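Trurlow Packing — Sorting Room Check, with comments
Form used at the start of the early shift, November

1. Emergency stop on sorting line: OK. Pressed and released 2 times, the belt stopped both times.

2. Guard door, Eshun arm cell: OK. The lock is a little stiff. Please do not kick it.

3. Floor marking, yellow line: NOT OK. Worn away near the scale. The new people do not see where the arm can reach. Paint is ordered.

4. Weight limit sign for crates (20 kg): OK.

5. Noise at the packing place: OK, but the vacuum pump is louder than last month. Two packers asked for ear plugs and received them.

6. Breaks and change of post: PARTLY. Before the line came, everybody sorted by hand and moved around the room. Now one person stands at the screen the whole shift and only looks. Eyes get tired, and the neck too. I ask again for a change of post every 2 hours — it is written in the plan but not done.

7. Training for mixed fruit: OPEN. The line was set up for one kind of fruit at a time. Gift baskets are mixed, so the Tolley station still needs people who know by hand what is ripe and what is bruised.
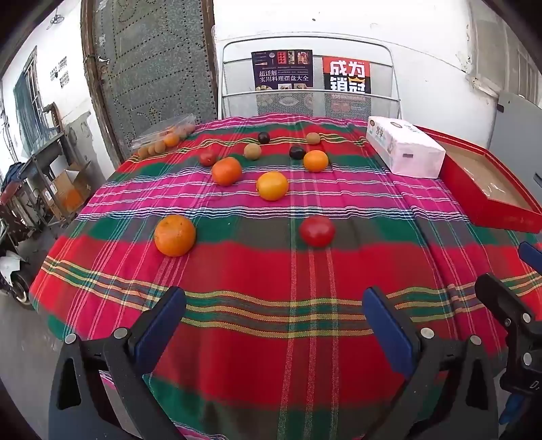 A tomato and a plum do not accept the same pressure, and our older packers know this better than any setting. I would like their knowledge written down before they are all moved to the screen.

8. Finger pads on grippers: OK. Wiped, no cuts.

9. First aid box: NOT OK. Plasters finished. Refill today.

Next check: before the 200-basket order. Points 3, 6 and 9 must be closed by then.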